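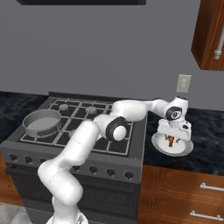

# Cleaning the grates and cooktop on a gas range

This page covers a full clean of a gas range top: grates, burner caps, burner heads, knobs and the surface underneath. It does not cover the oven. The method is for sealed-burner ranges. If yours has open burners with a tray underneath, the steps for the grates and caps are the same, but follow the manual for the tray.

Last revised April 9, 2024.

## What you need

- Dish soap
- Baking soda
- A nylon scrub brush and an old toothbrush
- A plastic scraper
- Two microfiber cloths, one for washing and one for drying
- A straightened paper clip or a sewing needle
- A sink or tub big enough to lay a grate flat

Skip steel wool and oven cleaner. Steel wool scratches enamel, and oven cleaner can dull it and eat at aluminum burner heads. Toothpicks are also a bad choice for the burner ports, as the tips snap off inside.

## Before you start

Turn every knob to off and let the range cool completely. Cast iron holds heat much longer than the surface under it. Leave at least an hour after the last use, longer if the oven was on too.

If the range plugs in where you can reach it, unplug it. This stops the igniters from sparking if you bump a knob.

Take a quick picture of the top with your phone. Burner caps come in different sizes and some grates fit only one way, so you may want it later.

## Step 1: Remove the grates and caps

Lift the grates straight up. Do not drag them. Set them on an old towel, not directly on the counter, as the feet can scratch stone.

Lift off the burner caps, then the burner heads if yours come off. On the Urnia range I learned on, the heads lift out freely. On my current one, a Clestent, the heads are held by two small screws and I leave them in place.

## Step 2: Soak the grates

Fill the sink with hot water and a good squirt of dish soap. Put in as many grates as will fit and soak for 30 minutes. Enameled grates can go longer. Bare cast iron should not, and it needs to be dried and oiled right after washing or it will rust.

For baked-on spots, mix baking soda with enough water to make a thick paste. Spread it on after the soak, wait 20 minutes and scrub with the nylon brush. Very heavy buildup may need a second round.

## Step 3: Clean the caps and heads

Wash the caps in soapy water with the toothbrush. Rinse and dry.

Brush the heads dry first to knock out crumbs. Then look at the ports, the small slots or holes where the flame comes out. Clear any that are blocked with the paper clip. Push straight in and pull straight out. Do not twist, and do not try to make the hole bigger.

If you wash the heads, shake the water out and leave them upside down on a towel overnight. Water left in the ports gives you a weak, uneven flame, or a burner that clicks and won't light.

## Step 4: Clean the surface

Pick up loose crumbs with a dry cloth. A vacuum with a brush attachment also works, as long as you keep it away from the igniters.

Wipe with a cloth wrung out in warm soapy water. Do not pour or spray anything onto the cooktop. Liquid can run down the burner openings.

For burnt spills, lay a hot, damp cloth on the spot for ten minutes, then use the plastic scraper held almost flat. Sugar spills take the longest. Go over the whole surface with clean water, then dry it. Dried soap leaves a film that shows up badly on dark finishes.

Wipe each igniter gently with a dry toothbrush. The white ceramic part cracks easily.

## Step 5: Knobs

Most knobs pull straight off. Wash them by hand and dry the inside of the stem. Wipe the panel behind them with a barely damp cloth. Check that every knob points to off when you push it back on.

## Step 6: Put it back and test

Set the heads in first, then the caps. A cap should sit flat and not rock. Put the grates on, plug the range in and light each burner in turn.

The flame should be blue and even all the way around. If one side is missing, turn the burner off, let it cool and reseat the cap. If the flame stays yellow after everything is dry, stop using that burner and have it looked at.

If you smell gas with all the knobs off, don't light anything or touch any switches. Leave the house and call the gas company from outside.

## How often

Wipe the surface after cooking. Do the full clean once a month, and once more in December if you bake and fry a lot over the holidays.

Thanks to Lenuța Radu for the note about screwed-down burner heads.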